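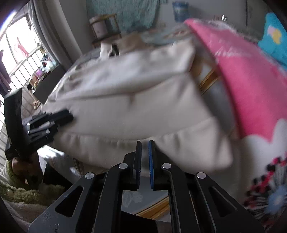
Pillow, mid-battle.

So I have been sleeping badly since November, and I've decided to make it everyone's problem by blogging about it.

It started when we moved to the Bukside apartment. The bedroom faces the street, the delivery trucks start up before five, and the radiator clicks like somebody tapping a pen. The first week I figured I'd get used to it. I did not get used to it. By the second week I was putting my keys in the fridge and calling my boss "Mom" (he took it well).

My neighbor Aurelio Ledesma told me to try getting up at the same time every day, weekends included. I hated this idea so much that I ignored it for a month. First I tried the fun stuff! I bought a white noise machine with 13 sounds on it, and I can report that I like exactly one of them, the fan. The one called "meadow" has a cricket in it that repeats on a loop, and once you hear the loop you are done for. Then there was the tea. Then the magnesium, then a podcast where a man reads train timetables very slowly, which I got weirdly into and stayed up late to finish.

I also counted backward from 1000, because my sister swears by it. My record is 396. I was wide awake and kind of proud of myself.

Pillows, okay. I own too many of them now. Too flat and my neck hurts, too puffy and I feel like I'm being folded in half. The one I keep going back to is the plain old kind that you have to punch into shape every night, and I've stopped reading pillow reviews because people in those comments are angry.

Anyway, I finally gave in and tried the boring thing. Alarm at 6:30, every day, even Sunday, which was just rude. No phone in bed either (it charges in the kitchen now, and I miss it). The first few days were awful and I was no fun at all. Then on Monday I got sleepy at ten, like a normal person, and slept straight through the trucks!

One good night doesn't prove much, I know. Last night I was up again at three thinking about whether I'd ever returned a casserole dish. But I'm sticking with it through the end of the month, and I'm giving the meadow machine to anyone who wants it. Cricket included.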